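Foltusano Home Tasks Update
June 6, 2023

Bedroom work is finally moving, and it's moving fast! We closed out May with 2,380 recordings of people handling towels, blankets and bed linen, all made with the hand-held grippers, and 211 of those came in during the last few days alone. Thank you to everyone at Ullen and Steyn who gave up an afternoon to fold things over and over (and over).

For anyone new to the list, the idea is simple. You hold the gripper, you do the chore the way you'd normally do it, and the camera on the tool records what the fingers do. Later the arm at Ikcombe learns from your moves. No programming, no joystick, and you can do it in a real bedroom with a real unmade bed.

Towels are the big favorite so far. The pinch is everything — take hold of a fold with both fingers, bring it up off the pile, and let the rest hang.

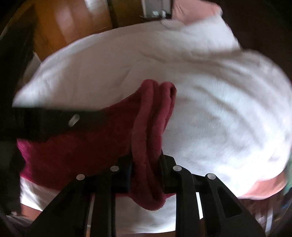

What we'd like from you next

Slower starts, please. Pushpa Bhardwaj went through nearly 35 of the newest recordings with us and the same thing kept coming up: we all rush the first grab. Pause for a breath before you close the fingers, then close them gently, and wait again before you lift. It feels silly the first few times and then you stop noticing.

Also, please keep mixing up the fabrics. Thin sheets and fluffy things behave so differently, and the arm needs plenty of both.
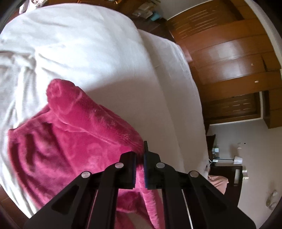 Fleece is my own favorite, I'll admit it. I did a whole evening of blankets and came home wanting to do more. It's a forgiving material to learn on, and a heap is a better starting point than a neat square. With the pink one, all the blue pads have hold of is a little tuft, and a small bite like that is plenty to practice with. Try starting from a rolled-up fold, then from a flat part, and switch hands if yours get tired.

We have 2 grippers free for loan at Steyn this month. Reply to this email to book one, and tell us which fabrics you have at home!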